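From the Pantry Shelf

I have a confession to make to the Divis neighborhood: until this April I had not seen the back of my own canned goods cupboard in years. I knew it went back a long way, because things rolled into it and I heard them land. But I'm a grab-from-the-front sort of cook, and when the front ran out I went to the store and bought more front.

What finally got me moving was a recipe. Petronella Venter had passed me her bean and tomato stew (the one she brought to the Skundstead potluck, with the crispy bread on top – if you missed it, I'm sorry for you), and I needed two cans of chopped tomatoes. I was sure I had none. So I bought four, came home, opened the cupboard to put them away, and there behind the oatmeal were five more. Plus a can of chickpeas I remember buying before we had the old kitchen floor taken up!

So out it all came. I gave the cupboard a good wipe with warm water and a drop of dish soap, left the doors open while I had lunch, and then spent a very happy afternoon deciding where everything should live. I tried it by color first, I'll admit, and it looked gorgeous for as long as it took me to need an onion soup. Then I tried the alphabet, which falls apart the minute you have to decide if kidney beans go under K or B.

Where I've ended up is by meal. Soup things together, stew things together, and one small group I think of as "it's late and I'm hungry," which is fish, peas and whatever goes on toast. Oldest dates to the front, new ones in behind. I write the month and year on the lid with a marker, big enough to read without my glasses, and if a can is dented on the seam or bulging at all it goes straight out.

The other thing I did was put up a low ledge at the back so the second row stands higher than the first. My neighbor on Marín Street uses an old length of shelf board on two bricks and swears by it. Mine cost 4 dollars at the Sarnum yard sale and is a bit too long, so the cupboard door needs a push. I can live with that.

Labels make such a difference too. I used to buy whichever was cheapest, and I still mostly do, but I've gotten fond of the ones with a picture big enough to tell me what I'm reaching for. Tomatoes all over the tomato can, a fish on the flat one, smiling corn on the mixed vegetables. You don't have to read a word before coffee.
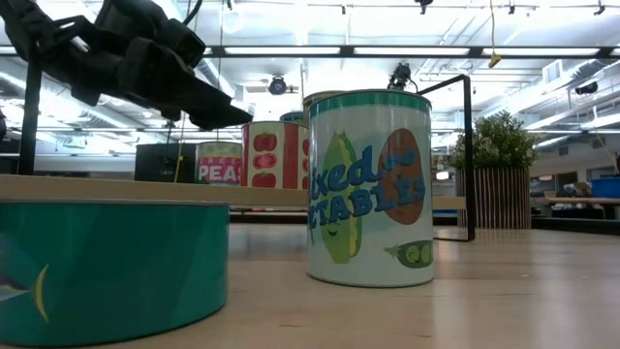
Jacobus Khumalo wrote in to say that he goes by size and nothing else, tall cans in back and flat ones in front, and that he turns every can so its name faces out after each grocery trip. He also thinks mixed vegetables belong with the soup things and should never be allowed near toast. I'd have argued with him a month ago, but I made his quick soup last night (mixed vegetables, a can of tomatoes, 45 minutes on low with a bay leaf and plenty of pepper) and had two bowls, so I've moved them over.

If you have cans you know you won't get to, and they're still in date, bring them along to the swap table at our next get-together. I'll be bringing tomatoes. Quite a lot of tomatoes.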